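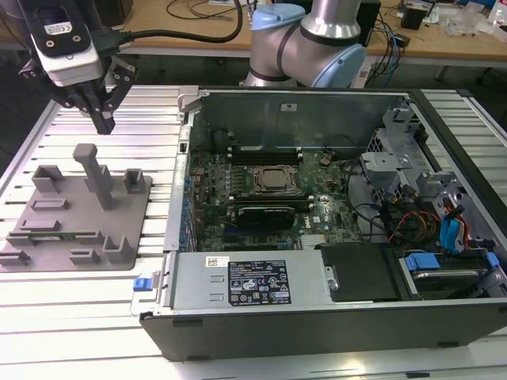

Ninitz G2 Parallel Gripper and Wrist Camera Kit
For small assembly and disassembly cells

Product page, last updated 9/23/21

The Ninitz G2 is an electric two-finger gripper for collaborative arms. We sell it alone or as a kit with the wrist camera, the cable set and the Rultov controller. Most of our customers use it for small parts: memory modules, connectors, brackets, clips, light tools. It is not made for heavy castings or for food.

Before we added the G2 to our shop we compared it with two other grippers, the Bozsik P-line and the Hokon 40. The test job was work on a desktop computer, with the side panel off and the case lying flat on a slotted aluminum table. Next to the case we fix a gray 3D-printed plate with posts, slots and U-shaped holders, so every part has a place to be taken from and put back. We chose a desktop computer because it has both easy and difficult places in one box. The power supply is simple to reach. The memory slots are narrow, and the cables near the drive cage are always in the way of something.

What we measured

Each gripper did 514 cycles with the same program and the same arm. One cycle is: pick a part from the plate, move over the case, come back, place the part in its holder. We counted a cycle as failed when the part was dropped, or when the operator had to touch it.

Ninitz G2: 6 failed cycles
Bozsik P-line: 31 failed cycles
Hokon 40: 19 failed cycles

The Bozsik is the fastest of the three and we still recommend it for boxes and larger parts. Its fingers are too wide for a memory slot. The Hokon 40 has very good force control, but its body is tall and it came near the drive cage two times, so we had to change the path. The G2 is slower than both. We think it is a fair price for the thin tips.

The wrist camera

The camera sits close to the gripper and looks over the fingers. From this position the operator can see the part and the place for it together, and this helps a lot in the last centimeters. A fixed camera beside the table gives the better general view, but the fingers or the arm often cover the exact point where you need to look. We advise to use both. If you can buy only one, buy the wrist camera for placing and the fixed one for planning the path.

Please pay attention to shiny surfaces. Bare aluminum gives strong reflections, and the automatic exposure can go too dark on gray plastic. Set the exposure by hand — the setting is saved in the controller and stays after restart.

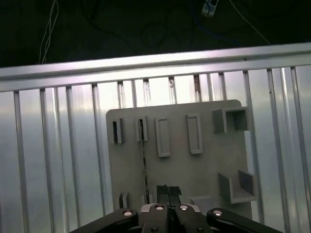
Marisol wrote to us that the wrist view is good but she had trouble with black parts held in black fingers, and she asked if the tips can be ordered in another color. Yes, since March we also make the tips in light gray. They have the same shape and the same mounting holes, and you can change them without a new calibration.

Mounting

The G2 fits the usual round tool flange. For other flanges you need the adapter ring, sold separately. Lead the cable up and away from the fingers, and leave enough free length for the last joint to turn. Too short cable is the most common reason why customers write to our support. After mounting, run the homing program one time with nothing in the fingers.

Technical data

Stroke: 102 mm
Weight with standard tips: about 1,000 g
Control: Rultov controller, firmware 6 or newer
Tips: black or light gray, exchangeable
Wrist camera: color, manual or automatic exposure

What is in the kit

Gripper with standard tips
Wrist camera with bracket
Cable set
Rultov controller with power supply
Hex keys and spare screws
Print files for the fixture plate

The arm, the table and the fixed camera are not included. The print files may be changed for your own parts. For us matte gray filament worked best, glossy filament was harder for the camera.
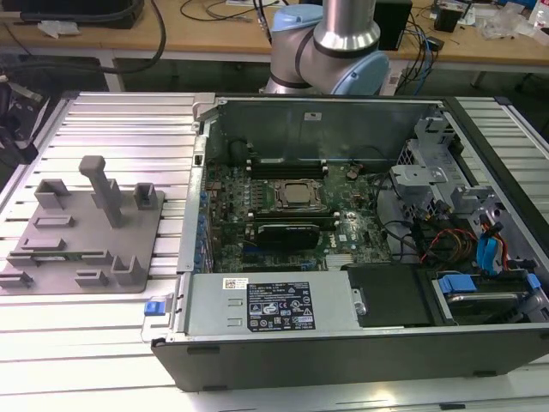
Test cell with opened desktop computer and fixture plate, fixed camera view.

Ordering

The kit and the single gripper are both in stock. Spare tips are sold in pairs. If you are not sure that the G2 is right for your part, send us a drawing or the part itself, and we will try it in our cell and send you the result with the video. Parts up to the size of a desktop computer case are no problem.

Related products: Bozsik P-line, Hokon 40, adapter rings, cable clips, Rultov hand panel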